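Über uns

Lanuden ist ein Prüf- und Aufbereitungsbetrieb für gebrauchte Smartphones. Wir arbeiten für Händler, Leasinggesellschaften und Schulträger, die Geräte in größeren Stückzahlen zurücknehmen und vor der Weitergabe einen dokumentierten Zustand benötigen. Privatkunden bedienen wir nicht.

Gegründet wurde der Betrieb von Charmaine Botha und Sipho Ndlovu, zunächst als Werkstatt mit zwei Arbeitsplätzen für Displaytausch. Der Schwerpunkt hat sich seither verschoben: Reparaturen machen heute den kleineren Teil der Aufträge aus, der größere entfällt auf Eingangsprüfung, Datenlöschung und Einstufung. Derzeit beschäftigen wir 32 Personen.

Ablauf einer Lieferung

Jede Lieferung wird gegen die Begleitliste des Kunden abgeglichen. Fehlende oder zusätzliche Geräte melden wir vor Beginn der Prüfung. Danach erhält jedes Gerät eine interne Nummer, unter der alle weiteren Schritte protokolliert werden. Das Prüfprotokoll umfasst 39 Positionen, darunter Ladeverhalten, Touchfunktion, Lautsprecher, Mikrofone, Tasten und Funkmodule. Optische Mängel an Display, Rahmen und Rückseite werden getrennt erfasst und gehen in die Einstufung ein.

Mitgelieferte Hüllen bleiben bis zur Sichtprüfung am Gerät. Erst dort wird entschieden, ob sie beim Gerät verbleiben oder gesondert gelagert werden. Die Zuordnung steht im Protokoll. Für die Sichtprüfung verwenden wir Flächen mit unregelmäßiger Zeichnung, auf denen sich die Kanten heller Hüllen gut abheben.
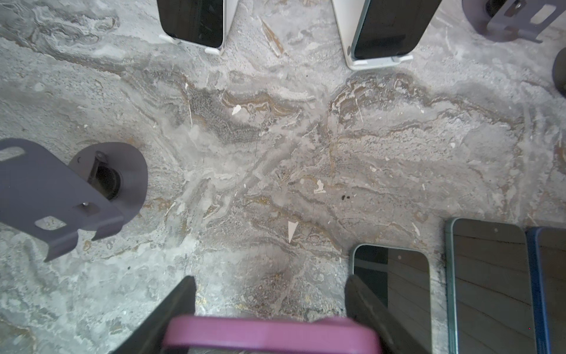 Smartphones, zwei davon in weißen Hüllen, auf grau marmorierter Arbeitsfläche.

Die Datenlöschung erfolgt in einem abgeschlossenen Raum mit eigener Zutrittsliste. Pro Durchgang können bis zu 60 Geräte parallel bearbeitet werden. Geräte, deren Löschung nicht bestätigt wird, gehen in den Sperrbestand und werden nach Rücksprache mit dem Auftraggeber zurückgesandt oder mechanisch zerstört. Ein Löschnachweis je Gerätenummer ist Bestandteil jeder Auslieferung.

Einstufung

Wir unterscheiden vier Zustandsklassen. Die Kriterien sind in der Richtlinie Skeltia festgelegt, die Kunden auf Anfrage erhalten. Die aktuelle Fassung gilt seit dem 6. März 2018. Abweichende Klassen einzelner Händler können hinterlegt werden, sofern sie sich auf unsere Prüfpositionen abbilden lassen.

Ansprechpartner

Wareneingang und Terminabstimmung: Khanyisile Mabaso
Prüfung und Einstufung: Shiuli Weerakoon
Datenlöschung, Nachweise: Ntombi Ndlovu
Geschäftsführung: Charmaine Botha, Sipho Ndlovu

Anlieferungen sind werktags nach Voranmeldung möglich. Paletten bitte außen mit der Auftragsnummer kennzeichnen. Geräte mit aufgeblähtem Akku sind vorab anzumelden und getrennt zu verpacken.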